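The Plollton Household Letter

The basket on the table: small cloths, and how we keep them
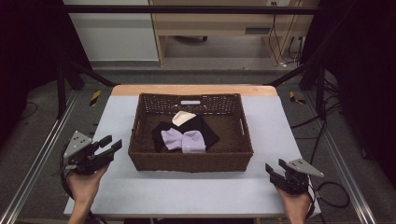
Hayley Gosling wrote to me after the last letter that she does not believe in baskets at all. In her opinion a basket is only a drawer with no front, and everything that goes into it stays there until the family moves house. She keeps her cloths on a shelf, folded in thirds, and she asked me to write something for people who have the opposite habit, because she thinks we need help.

I have the opposite habit, so I will try.

When I came to live in Plollton I had one bag of kitchen cloths from my mother and no place to put them. The apartment had two drawers in the kitchen and the landlord's knives were already in one of them. I bought a basket at Tendance, the shop next to the old post office, and for a long time this was my whole system. Clean cloths went in, I took one when I needed it, and at the end of the week I found that the same four cloths had been used again and again while the others stayed at the bottom and became a little yellow at the folds.

This is the first problem with a basket and I think it is what Hayley means. You take from the top and you put back on the top. The bottom has no life. My solution is simple. On the day of washing I take everything out, put the freshly washed cloths down first, and then the old ones on them. It takes perhaps a minute. In a deep basket it is annoying to do this, in a low one it is easy, and for this reason I would always choose the low one.

About the choice of basket

A woven basket is good for cloth because the air goes through it. A plastic box with a lid is good for winter, when the cloths wait in a closet for months, but for daily use I find that cloth in a closed box begins to smell like the box. Many of you will say that your box has no smell. Please put your nose inside it tomorrow morning before coffee.

Handles that are openings in the wall are better for me than handles that stand up over the rim. You can push such a basket under a shelf and nothing catches. Please look at the inside of the openings before you buy. Run a finger around them slowly. If the end of a strand is sticking out there, it will pull threads from every knitted thing you own. I lost the elbow of a good sweater to one small end like this. You can cut the end with nail scissors and rub it with a piece of candle, and it will behave for a year or so.

Dark weave or light weave is a question of taste, but I will say one thing for the dark one. It does not show where a wet hand has touched it. Against it, you cannot easily see a black cloth lying in a dark brown basket in a kitchen with one lamp. I have two times washed a load without the black cloths in it and only discovered them afterward, when the machine was already running.

Han-gyeol Wang from the weaving evening told me that a basket which stands on a table should stand on a sheet or a towel, both for the table and for the basket. The underside of a woven basket is rough and over time it makes fine lines in the wood, especially when children pull it toward them. I use an old single sheet, pale blue, too thin now for a bed. When I sort the laundry I spread it on the table first, and when I am finished I shake it out of the window. All the lint goes with it. Before this I was wiping the lint from the table with a wet sponge, and it only moved from one side to the other.

What goes together and what does not

Many readers asked about colors, more than 20 letters if I include the short ones, so I will answer for everybody at once.

Black cotton should be washed apart from cream and from the pale purples until you are sure of it. New black cloth gives color for a long time. To test it, wet a corner, press it hard in a white paper towel, and wait. If the paper is gray, the cloth is still giving. If you see nothing, you can risk it in cold water with middle colors, but I would still not put it beside something cream that you love.

When everything is dry there is no danger, and black, cream and lavender can lie in one basket as long as you like. Arnel Evangelista does not agree with me. He says dry black cloth can also leave marks if the room is humid, and that it happened to his napkins in summer. I believe him about his napkins. His kitchen has no window, and he boils a lot. If you live in such a kitchen, put a sheet of plain paper between the dark and the light.

Lavender is a difficult color for another reason. It fades very unevenly in the sun, first on the fold. Dry it inside out if it is a sewn thing, or in the shade if it is flat. In November, when the light is weak here, I stop worrying about this and hang it anywhere.

To fold or not to fold

I do not fold small cloths which will be used the same day. This was hard for me to write, because my mother reads this letter. But if a cloth is going to wipe a counter in two hours, its creases are of no interest. I put it in the basket as it falls. Napkins, and anything the guests will see, I fold in half and again in half and stand them on their edge along one side, like cards in an old library. Then I can take one from the middle and the others stay.

Leave part of the basket floor free. If you fill it from wall to wall, you will press the next cloth in by force, and then you are ironing with your fist. My rule is that I can always lay my open hand flat on the bottom somewhere. When I cannot do it, there are too many cloths, and some of them must become rags.

On rags, Kevin Flores has a stricter method than mine. He cuts one corner off any cloth that has been used on the floor or the oven, and from this moment it can never return to the dishes. It is a good method in a house with many people, where it is hard to explain to everyone which gray cloth is which. He started it after a dinner that he did not want to describe in detail.

Cleaning the basket itself

Two times in a year is enough for me. Take it outside, turn it over and hit the bottom with your flat hand. You will be surprised what comes out from the corners: seeds, one button, a lot of gray dust. Then brush along the weave with a dry brush — an old toothbrush for the braid on the rim, where the dust sits deepest. After this use a cloth with a little warm water and a very small drop of dish soap, and then another cloth with only water. Do not put the basket in the bathtub. I did it once with my first basket and the bottom never became flat again, it was rocking on the table like a small boat.

Dry it upside down on two wooden spoons, or on anything that lets the air come under. Keep it away from the radiator. If one wall begins to sag or lean, wet only that wall, put some heavy books inside against it, and leave it overnight. The next day it should stand better. It will not be perfect, but a basket for cloths does not need to be.

Small notices

Mabuza has low baskets again, after a long time with only the tall kind. Ask at the counter, they do not keep them in the front of the shop. They also repair rims if you bring the basket empty and clean.

Ha-neul Seo is giving away a box of cotton remnants, mostly plain colors, 73 pieces by her own list. They are good for napkins or for patches. She would like them to go to one person or at most 3, so that she does not have to stand at the door all evening. Please write to her through the letter.

The mending table at Bosetier is open as before, from 3 in the afternoon until the light goes. Bring your own thread if your color is unusual. There is now a second iron.

In the next letter I will write about tablecloths and candle wax. If you have a method which works for red wax on linen, please send it to me before then, also if it is strange. Hayley has promised a drawing of her shelf, with measurements, and I will print it without changes.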